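Oiling a worktop - what am I doing wrong?
Kitchens & Worktops > Wood

pebbledash_pam
Hi all, long time reader, first time I've started a thread so be gentle. We put in a solid wood worktop last July, the pale stripy sort made of lots of narrow strips glued together. Loved it for the first few months. Now it's gone dull and a bit dry looking and there are marks coming up that won't wipe off. I've been using the Sornutik clear oil that the shop threw in, one coat whenever I remember (so not often!). Do I sand the whole thing back or can I get away with doing the bad bits? The sink end scares me most. Any advice welcome, I've got a bank holiday weekend coming and a husband who can be talked into things.

gritty_kitty
Hi Pam, welcome! Sand the lot. I know that isn't what you want to hear but if you do patches you'll see every one of them when the sun comes in low. I did mine with 120 grit, then 180, then 240, always along the strips. Hoover between each one and wipe down with a barely damp cloth. Then 4 thin coats of oil, and I do mean thin, and leave it overnight each time. It does mean eating toast off your knee for most of a week.

oldbeech
Can't agree with that, sorry. Sanding a whole worktop for the sake of a few marks is a lot of dust and a lot of wood gone for good. Mine's been in longer than I care to admit and it's only been sanded all over once. Go at the marks by hand with a fine pad, feather it out a good way past the edges, oil it, and then give the entire top a coat so it evens up. Give it a fortnight and you'll struggle to find the place.

gritty_kitty
On a darker wood, maybe. On a pale one I could always find the place. We had this argument in the Bezerra thread as well, I seem to remember :)

oldbeech
We did and I was right then too.

mugs_and_spoons
Butting in with a question about money. I had a quote from a bloke who said 135 pounds to sand and oil, which sounds all right, but he wanted to finish it in one day. Is that possible? And has anybody used the Brunaston hard wax instead of oil? My sister swears by it but she swears by everything.

oldbeech
One day is fine for the sanding. I wouldn't want more than one coat put on in a day though, so ask him who's doing the rest. If the answer is you, get him to knock a bit off.

pebbledash_pam
Thanks both, I think?! To give you more to go on, it's mostly the stretch between the hob and the wall, where things get put down and forgotten. No deep cuts or burns. The finish has just gone flat, with a lighter patch or two where the light catches it, and then the marks on top of that.
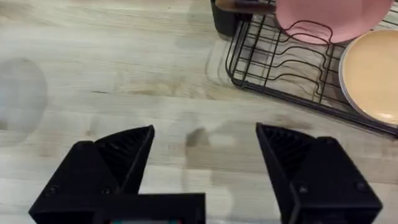 So I'm leaning towards oldbeech's way for this stretch and then deciding about the sink end later. The thing I can't work out is whether the roundish greyish one is in the wood or only in the old oil. The little dark one I've already been at with washing up liquid and it took no notice of me whatsoever.

gritty_kitty
Try white spirit on a rag, rub it along the grain, wait for it to dry off properly and look again. If the round one fades you were only ever looking at tired oil. If it's still there it's gone in a bit and you'll want the pad. I'd still do the lot, but you knew that.

oldbeech
Agree about the white spirit. Windows open, and lay the rag out flat outside afterwards, same with any rag that's had oil on it. Don't scrunch them up in the bin, they can heat up all by themselves and catch fire.

mugs_and_spoons
I never knew that about the rags and I've got a carrier bag of them under the sink. Off to sort that out now!

notthegoodscissors
Coming in from the other side, we gave up after 2 years of oiling and got a new top. 1165 pounds fitted, from Hirau, and it's laminate, and I don't miss the wood one bit. I put a hot cup down wherever I please.

gritty_kitty
Heresy. Pam, don't listen.

pebbledash_pam
Ha, I'm not there yet. White spirit tomorrow, then the pad if I need it. Does it matter if the new oil is a different make from the old? There's only a dribble of the Sornutik left.

oldbeech
Not if they're both plain oils. Do a bit behind the toaster first and leave it a couple of days before you carry on.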